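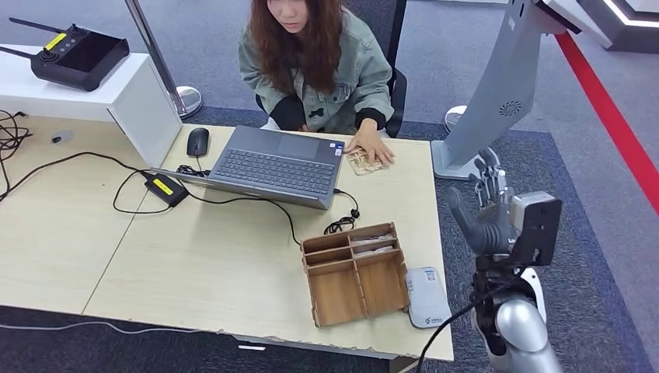 図1　木の机に開いたノートパソコンと、席に着いた女性。

## 3. 方法

### 3.1 課題文

校正の課題文には、地域誌『Clollomden』に掲載された随筆と行事案内を用いた。いずれも編集部から転載の許可を得ている。随筆は語り口が一定しており、文の切れ目が長い。行事案内は日付、場所、持ち物などの語が短い間隔で並ぶ。両者を混ぜたのは、誤りの見つけやすさが文章の種類に左右されることが予備調査の段階で疑われたためである。

原文には誤りを人為的に加えた。加えた誤りは、同音異義語の取り違え、助詞の脱落と重複、送り仮名の不統一、固有名詞の表記揺れである。このうち固有名詞の表記揺れは、同じ文章の離れた段落に置いた。隣り合う文の中にあれば字面だけで気づけるが、段落をまたぐと前の表記を覚えているか、戻って確かめる必要がある。本研究で画面と紙の差を最も見たかったのはこの種類の誤りである。

原文にもともと含まれていた誤りも少なからずあった。著者らが事前に通読して直したが、実施後に参加者の指摘で見つかったものが残っている。これらは正答にも誤答にも数えず、分析から除いた。句読点の打ち方や改行の位置に関する指摘も同じ扱いとした。

### 3.2 参加者

参加者は30名である。募集はKandoの公民館の掲示と、館内で配布される月報によった。応募の条件は、日本語を日常的に読み書きしていること、校正を職業とした経験がないことの二点とした。眼鏡やコンタクトレンズの使用は妨げず、普段どおりの状態で参加してもらった。

年齢や職業の偏りは調整していない。掲示を見て応募した人には読書会や句会に通う人が多く、文章を読むことに慣れた集団であった可能性が高い。この点は結果の一般化を考えるうえで無視できず、5節で改めて触れる。

### 3.3 条件と手順

条件は画面と紙の2種類とし、参加者全員が両方を行った。順序の影響を相殺するため、半数は画面から、残りの半数は紙から始めた。課題文は2組を用意し、条件との組み合わせも参加者間で入れ替えた。

画面条件では、校正用ソフトウェアXavierに課題文を表示した。Xavierは文字列の検索機能と自動の誤り検出機能を備えるが、後者は切った状態で使用した。検索機能は残した。実際の校正では検索が日常的に使われており、これを禁じると画面で読む行為の性質が変わってしまうと判断したからである。文字の大きさは参加者が自由に変更できるようにし、終了時の設定を記録した。

紙条件では、同じ文章を片面に印刷し、赤のボールペンを渡した。行間は画面の初期設定に合わせた。付箋や定規の使用を申し出た参加者があり、これは認めた。余白への書き込みも制限していない。

各条件の制限時間は40分である。時間内に終えた場合は、見直しをするか、そこで終えるかを参加者に任せた。条件の間には休憩をはさみ、飲み物をとる、外に出るなど自由に過ごしてもらった。休憩の長さは一律に定めなかった。長く休んだ参加者ほど後半の成績がよいという関係は認められなかったが、休憩の長さを系統的に操作したわけではなく、疲労の影響が小さいと結論することはできない。

実施は10月に始め、11月6日に終えた。途中で一度、印刷した課題文の頁の順が入れ替わっていることに参加者が気づき、その回は課題文を差し替えて最初からやり直した。やり直した参加者の得点は他と目立って異ならなかったため、分析に含めている。

### 3.4 採点

採点は著者のうち二名が独立に行い、判断が分かれた箇所は協議で決めた。分かれたのは主に、誤りの場所には印を付けたが直し方が書かれていない場合と、直した結果が別の誤りになっている場合である。前者は発見として数え、後者は発見と誤修正の両方に数えた。誤りのない箇所に印を付けたものは過剰指摘とし、発見数とは別に集計した。

文章の難しさをそろえる目安として、Prethamの語彙表を参照した。この語彙表は見出し語ごとに使用頻度の段階を付したもので、行事案内に多い地名や団体名は収録されていない。収録外の語は集計の対象から外し、残りの語の段階が2組の課題文の間で大きくずれないように段落を入れ替えた。

### 3.5 読み返しの記録

画面条件では、表示位置の移動がXavierの操作履歴に残る。この履歴から、いったん通過した段落に戻った回数を求めた。紙条件には対応する履歴がない。そこで終了後に書き込み済みの紙を見ながら聞き取りを行い、戻って読んだ段落を本人に示してもらった。二つの測り方は精度が異なるため、回数を条件間で直接には比べていない。比べたのは、戻った先の段落に表記揺れが含まれていたかどうかである。

聞き取りでは、紙のほうが「どのあたりに書いてあったか」を思い出しやすいという発言が複数あった。画面では位置の見当がつかず、検索に頼ったという発言もあった。検索を使うには、揺れている語に見当がついていなければならない。検索によって見つかった表記揺れは、参加者が一度は疑いを持った語に限られていた。

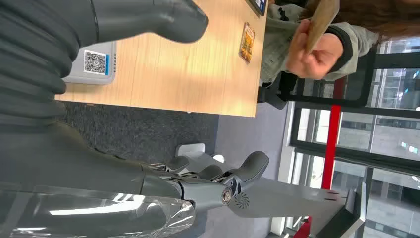
## 4. 結果

発見数の合計には、条件による明確な差がなかった。誤りの種類別に見ると、送り仮名の不統一と助詞の脱落は画面と紙でほぼ同じように見つかっている。固有名詞の表記揺れでは紙条件の発見が多く、この傾向は随筆よりも行事案内で強かった。

過剰指摘は画面条件で多かった。内容の大半は漢字と仮名の使い分けに関するもので、参加者自身の好みを反映した書き換えに近い。画面では修正の跡が本文に混ざらず、消すのも容易であることが、こうした書き換えを促したと考えられる。

実施の順序による差は小さく、紙から始めた参加者と画面から始めた参加者の間で、種類別の傾向は変わらなかった。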